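Plustero project group
Minutes of the February meeting, Dolstead

Chair: Roy Dunmore
Minutes: Górecki
Apologies: Sumetti (joined by phone for item 3)

1. Last minutes

Agreed, with one correction. The pads tested in January were the ribbed ones throughout, and the smooth set never left the drawer.

2. Thin objects: how the method is doing

Górecki took us through the results and there was a lot to be pleased about. To recap for those who missed January, we train the policy in two passes. The first uses our 1000 mixed demonstrations from the hand-held gripper, cups and socks and everything else. The second uses only 200 demonstrations of things that droop or tangle: chains, cords, laces, strings of beads. The question was whether so small a second pass would do anything at all.

It does! On 50 test picks with chains, the one-pass policy managed 19 and the two-pass policy managed 37. Same arm, same pads, same lighting. Roy asked for the numbers to be read out again, and they were.

Górecki thinks most of the gain comes from where the fingers close. The one-pass policy goes for the middle of the heap, as it would with a sock, and brings up either the lot or nothing. The two-pass policy looks for the clasp or a free end and closes there. We spent some time on the demonstrations done in people's homes, which are the ones everybody wanted to talk about. A necklace held up near its clasp, with the rest of the chain hanging free and other jewellery still in the tray underneath, is just the sort of grasp we want the policy to copy. 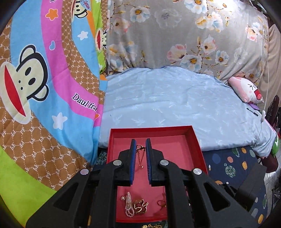 3. Failures and what they tell us

Sumetti has sorted the 13 misses from the two-pass run. Eight were a second piece coming up with the first. Three were a slip after the lift, all with very fine chain. The other two she can't explain and would like someone else to watch.

Discussion on the eight. Roy suggested a small shake after lifting, as anyone would do by hand. Sumetti was keen but pointed out that we have hardly any demonstrations with a shake in them, so the policy has nothing to learn from. Górecki would prefer a slower lift first, as it needs no new data. Both to be tried, slow lift first.

We also talked about whether 50 picks is enough. General feeling: enough to be excited, too few to publish. The next run will be 200.

4. Labelling

The labels for "clasp" and "free end" are still being used differently by different people. Górecki has written half a page on this and will send it round. Agreed that if both are in reach of the fingers, clasp wins.

5. Any other business

The Dolstead room is free on Sunday for anyone who wants the arm to themselves. Bring your own chains, the shared bag is one big knot.

Actions
Górecki: slow lift, then the labelling note
Sumetti: send clips of the two odd misses to Roy
Roy: plan the 200-pick run, ask for more home demonstrations with a shake after the lift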